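Mitden textile drop-off moves to old Pesard building in November
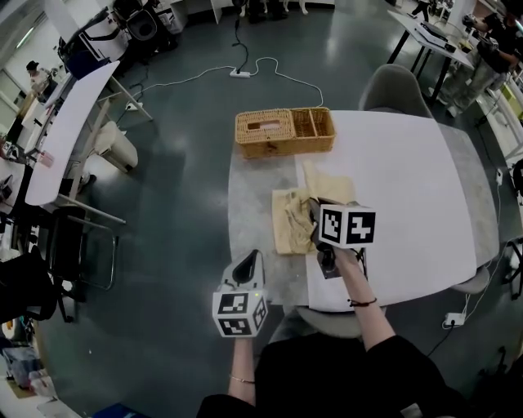 A piece of beige cloth on a table.

Residents of Mitden will have a new place to take worn clothing, bed linens and towels starting in November, when the town's textile drop-off moves from the parking lot behind the Jernow Street library to the ground floor of the former Pesard furniture store.

The move was approved at last month's town meeting. The library lot will be closed for repaving and a new storm drain, and the two collection bins there are to be taken out before the work begins.

The new site will be open from 9 a.m. to 4 p.m. on weekdays. It will be closed on weekends at first. The town said it may add Saturday hours in the spring if the budget allows. People who can't come during the day can use a locked chute next to the side entrance, which will take bags up to the size of a standard kitchen trash bag.

Clean clothing in any condition will be accepted, including items with holes, stains or missing buttons. The site will also take sheets, pillowcases, towels, curtains, tablecloths and fabric scraps larger than a sheet of paper. Shoes must be tied together in pairs. Everything should be dry and in a closed bag.

Carpets, mattresses, pillows, comforters and anything with oil or paint on it will be turned away. Those items can still go to the transfer station on the county road, where the usual fees apply.

Drop-off will remain free for residents. Businesses, including hotels and cleaners, will pay $15 per load and must call ahead.

Items in good shape will be set aside for the town's clothing closet, which serves families referred by the schools and the food pantry. The rest will be sorted by material and picked up by Matei, a regional hauler that sells used cotton for wiping cloths and sends mixed fabrics to be shredded for padding. The town signed a contract with Matei that runs for two years and can be renewed once.

Last year the library bins took in 101 tons of textiles, according to the public works department. The department said a good part of the material collected in the winter had to be thrown out because rain and snow got into the bins. Wet fabric can grow mold within days, and one damp bag can spoil the ones next to it. Storing the bags indoors should cut down on that loss, the department said.

The Pesard building has been empty since the store closed. The town is leasing only the front half of the ground floor, which has its own entrance and a loading door on the alley. The landlord has agreed to replace the front lights and repair the ramp. No change is planned for the upper floors.

Several people who live near the building asked at the meeting about traffic and noise. The public works department said trucks will use the alley and will not load before 8 a.m. Four short-term parking spaces in front of the building will be marked for drop-off during open hours. The rest of the block will keep its current parking rules.

One resident asked whether bags could be left on the sidewalk after hours when the chute is full. The department said they could not, and that bags left outside would be treated as dumping under the town code. A sign with the phone number for reporting a full chute will be posted by the side door.

The library bins will stay in use through the end of October. A notice with the new address and a list of accepted items will be mailed with the next water bill, and copies will be available at the library front desk and the town clerk's office.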